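Workshop tips from the Brukevon robot club
Written down by Botond Kerekes, 26 December 2018

I keep a notebook of small things that save us time on the club evenings. Magdolna Vass asked me to put them on the page so the new members can read them before February.

Table
Wipe the table before you start, with a cloth that is only a little damp. Crumbs of eraser and bits of tape get under the objects and then they slide. If your table is shiny, cover it with something matte.

Mark the start place of each object with a pencil, very lightly. Tape is stronger but the fingers catch on it. Pencil goes away with a kitchen sponge.

Cables
Move both arms slowly to their farthest point before you fix any cable. Then give the cable a little more length than it seems to need. Senyo fixed his too short and we lost one evening for a pulled plug.

Use hook-and-loop strips. The plastic ties must be cut each time, and the cutter is never where it should be.

Screws
An egg carton is the best screw box. Write on each cup which part the screws came from. Check the finger screws every 2 evenings, because they get loose from the shaking. Tighten by hand with the short key only. With the long one it is easy to break the thread.

Fingers
Clean the fingers with dish soap on a cloth, then wipe again with plain water. Hand cream is the enemy here. Nuwan likes to glue thin strips of rubber glove on the tips, and for smooth things it helps a lot.

Practice objects
Take things from home that you can afford to scratch. Old glasses, pill boxes, soap dishes, jar lids. Ask the family first.

For the glasses task we work with a hard case and clear plastic glasses. Begin with the case already open and the glasses lying in front of it. Learn to keep the lid steady with one hand before you try to bring the glasses in.

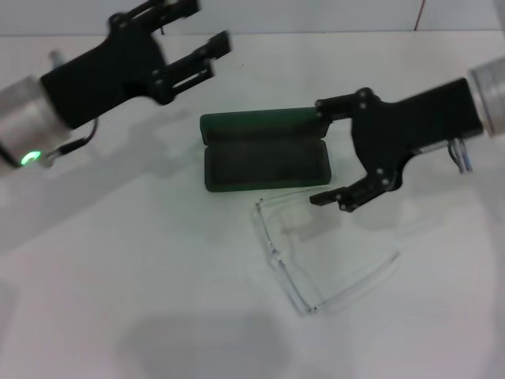 How long should one practice turn be?
Three tries for each person, then change. After that the hands get tired and people start to push the controls too hard.

Before going home
Park the arms, switch off the power at the strip, and put the cloths to dry on the radiator. Write in the notebook what did not work, also if it is something small. Nafula has the key to the cupboard.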